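Snack box sellers promise plenty, deliver in a reused carton

24 Oct 2022

Fotell, the mail-order snack club, says its new "party carton" holds enough for an office of 20. Customers who paid for one are less sure.

The carton is packed by hand at Marix, one bag at a time, and costs 30 dollars before shipping. The website calls it "curated." What that means in practice is hard to say.

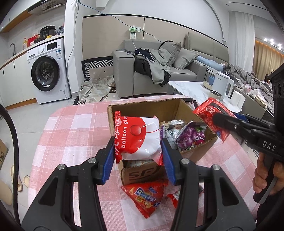 Éabha Dolan, who runs the club, said over 300 had been ordered and that complaints were "a handful." She would not give a number. Asked why the contents list names no brands or weights, she said people like a surprise.

Holger Haugland ordered two in January and has not ordered since. "It's a box with the top torn off and candy in the bottom," he said. "I can do that at home on my own table."

Fotell says a sturdier carton is coming – it has said so before – and that the price will stay the same. 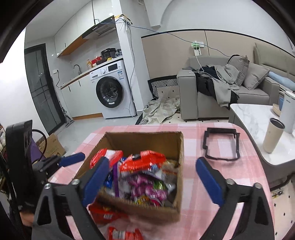 Wrapped candies and red snack packages in an open cardboard box on a checkered tablecloth.

Orders for the next round are open now. Refunds are store credit only.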